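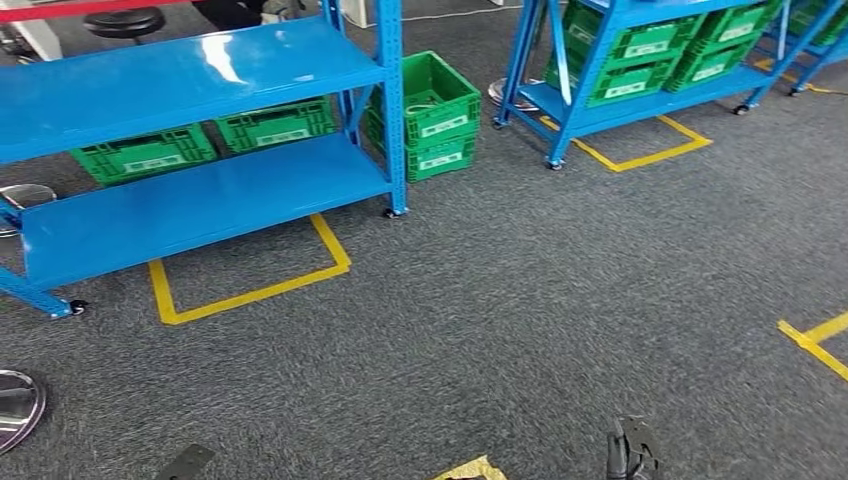 Suchen … Wiki durchsuchen
Suchbegriff eingeben

Laborbuch Granditz, Halle 2, Arbeitspaket Regalanfahrt und Kistenwahrnehmung
Eintrag Dienstag, Beginn 8:40 Uhr

Gegenstand des heutigen Arbeitstages war die Wahrnehmungskette für die rollbaren Regale. Grundlage ist der Zweig »kaltivow-dock« des Planungspakets Kaltivow. Die Änderungen an der Kollisionsprüfung aus der Vorwoche sind darin enthalten, die neue Greifplanung noch nicht.

1. Bodenmarkierungen

Die gelben Klebebandmarkierungen auf dem grauen Teppich dienen der Lageschätzung als Sollposition der blauen Regale. Bisher wurde das Band über einen festen Schwellwert im HSV-Farbraum segmentiert. Dieses Verfahren ist für den Kopfkamerastrom nicht ausreichend robust: Im unteren Bildbereich ragen die Greifer in das Sichtfeld, und am unteren Rand liegt zusätzlich ein gelber Gegenstand, den die Segmentierung als Bandstück wertet. Die anschließende Geradenanpassung zog in der Folge die vordere Ecke des Rechtecks zum Roboter hin.

Umgesetzt wurde eine Selbstmaskierung auf Basis des kinematischen Modells. Die Armglieder werden mit den aktuellen Gelenkwinkeln in das Kamerabild projiziert, um 7 Pixel aufgeweitet und vor der Segmentierung ausgeschlossen. Zusätzlich werden nur Bandsegmente zugelassen, deren Punkte nach der Projektion in der Bodenebene liegen.

Ausgewertet wurde die Aufzeichnung vom Vormittag mit 1277 Einzelbildern. Ohne Maske lag die geschätzte Ecke in 378 Bildern außerhalb der Toleranz, mit Maske in 33. Die verbleibenden Fälle betreffen überwiegend schnelle Kopfbewegungen. Zu vermuten ist ein Zeitversatz zwischen Gelenkzuständen und Bild; er ist gesondert zu messen.

2. Regalböden

Die glänzenden blauen Böden werfen Lichtflecken zurück. Im Tiefenbild entstehen dort Lücken, die der Planer bislang als freien Raum behandelte. Dies ist für die Kollisionsprüfung nicht hinnehmbar. Bis auf Weiteres gilt: Fehlende Tiefenwerte innerhalb der Regalhülle werden als belegt eingetragen. Die Hülle selbst wird aus den gelochten Pfosten bestimmt, deren Kanten zuverlässig gefunden werden. Die Diagonalverstrebung ist im Regalmodell nachgetragen worden; sie fehlte in der von Loureiro übernommenen Geometriedatei.

Die Lenkrollen bleiben im Modell als Zylinder mit Sicherheitszuschlag. Ihre Stellung wird nicht geschätzt.

3. Kisten

Die weißen Etiketten an den Stirnseiten der grünen Kisten werden als Ankerpunkte der Lageschätzung verwendet. Die Gitterwände allein liefern keine brauchbaren Merkmale, da sich das Muster wiederholt und die Zuordnung um eine Masche verspringt. Mit Etikett konvergiert das Verfahren in der Regel nach wenigen Iterationen.

Offen ist die Behandlung von Stapeln auf dem Boden. Zwei neben dem Regal übereinanderstehende Kisten fasst die Objektverfolgung zu einem einzigen hohen Objekt zusammen, obwohl beide ein eigenes Etikett tragen. Die Zusammenführungsregel ist entsprechend zu ändern: Zwei Etiketten mit deutlichem Höhenunterschied schließen eine Verschmelzung aus. Die Griffaussparung der oberen Kiste kann ergänzend herangezogen werden.

4. Anfahrt

Die Planung der Basisbewegung verwendet weiterhin das Kostengitter mit 5 cm Zellenweite. Die runden verchromten Hockerfüße wurden in der Karte nur lückenhaft geführt. Das Filter für kleine Objekte wurde daher für bodennahe Cluster abgeschaltet. Das dünne weiße Kabel im Hintergrund wird vom Tiefensensor nicht erfasst; der Bereich ist in der Karte von Hand als Sperrzone eingetragen. Personen im Umfeld der Regale werden nach wie vor über den separaten Sicherheitspfad behandelt, der von den hier beschriebenen Änderungen nicht berührt ist.

Rechenzeit der gesamten Kette auf dem Bordrechner: im Mittel rund 33 ms je Bild.

5. Offene Punkte

- Zeitversatz Gelenkzustände/Bild messen und Ergebnis im Konfigurationsblatt vermerken
- Zusammenführungsregel für gestapelte Kisten umsetzen, Regressionstest ergänzen
- Korrigierte Regalgeometrie an den Standort Griltthorpe übermitteln
- Schwellwerte für Abendbeleuchtung prüfen (Aufzeichnung aus dem Dezember verwenden)
- Alte HSV-Parameter erst nach Abnahme des Zweiges löschen

Ende der Arbeiten 17:15 Uhr. Parametersatz und Auswerteskript liegen im Projektverzeichnis.

Kommentare (3)

Standort Griltthorpe: Bitte bei der Geometriedatei den Ursprung angeben. Bei uns liegt er in der Mitte des unteren Bodens, in der alten Fassung lag er am vorderen rechten Pfosten.

AG Planung: Die Regel »fehlende Tiefe gleich belegt« blockiert bei uns das Einschieben auf den unteren Boden. Wäre eine Ausnahme für Zellen möglich, die in früheren Bildern bereits als frei gemessen wurden?

Granditz, Halle 2: Ursprung wird in der Kopfzeile der Datei ergänzt. Die Ausnahme wird geprüft, vorerst nur in der Simulation.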